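Media and Publicity, Unit 6: The Franchise Feud
Instructor: Esperanza Barroso
Reading for this unit: packet, pp. 17 to 26

We left off with the sequel to Kastlow and the two leads who stopped following each other the week its release slipped. Keep your clippings from that unit. Today is about how much of a feud story you should believe, and my own answer is not much.
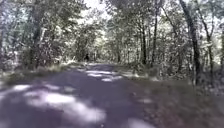
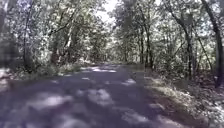
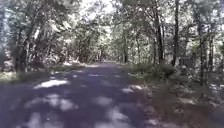 Trees and a paved way through them.

Who gains when two co-stars fight in public?

Start with the studio. Salian had a delayed movie and nothing to show, and for most of March the quarrel kept the title in the entertainment pages free of charge. The actors got coverage too, the supporting one more than the star. I can't prove anybody planned it. I would still ask why both publicists returned calls so fast.

Terms

Source close to the star: usually someone paid by the star. Treat the quote as a press release with the letterhead removed.

Slams: any verb of disagreement, including a shrug. In the packet, the Sestby gossip column uses it for a post that contains one emoji and the word "wow."

Fans divided: a reporter read some replies. Our packet has one article resting on 1,616 comments, which sounds like a lot until you notice the writer quotes two of them.

Pushed back: a release date moved. The announcement will give a scheduling reason. It may even be true, but test it against what else opens that weekend.

The Ullmont case

Ullmont was a modest thriller whose director was said to have walked off the set. Read the three accounts in order. The first has no named source. The second cites the first. The third cites "multiple reports," meaning the other two. By then the director had given an interview from the set, and only one outlet went back and changed its headline.

Some of you will say the readers know it's all a game. Maybe. I have seen no good evidence for that, and the packet's survey asked people who already subscribed to a celebrity newsletter.

For next class

Pick one feud story from the packet. Underline every claim with a name attached to it, then write a page on what is left if you remove the rest. Bring it printed.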